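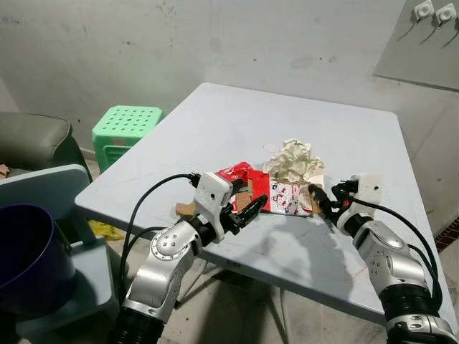
Sorting Table Waste: What Goes Where

Small mixed heaps account for most of the sorting errors at the Tristen building. Large boxes and bottles are rarely misplaced. Trouble starts with the handful left on a tabletop after a break: crumpled tissue, a printed wrapper or two, torn brown cardboard. Swept together into one bag, all of it goes out as general waste, including the cardboard.

The December audit covered 50 bags from the Trukwood and Akl floors. Total count was 3,510 items. Cardboard pieces smaller than a hand were the fraction most often found in the wrong bag.

The rules for table waste are as follows.

Tissue and paper towel: general waste, used or unused. The fibers are too short to be recovered. Do not put tissue in the paper bin, even when it looks clean.

Printed wrappers and glossy packaging: general waste, unless the pack carries a recycling mark accepted by Dastirell, our hauler. Flatten them first. A folded wrapper traps crumbs and springs open in the bag.

Brown cardboard: paper bin, including torn flaps and corners. Remove tape if it comes off easily. Greasy pieces go to general waste.

Clear plastic lids and rims: plastics bin, rinsed. Loose rings are easy to miss on a pale tabletop – check before wiping down.

Take the cardboard out of the heap first, then the plastic. What remains can normally go into general waste in one pass. Wipe the table last.

Bins on both floors will be relabeled to match this list. The 6 gallon desk-side bins are unchanged and remain general waste only. Paper is now collected 3 times a week, before 7 a.m.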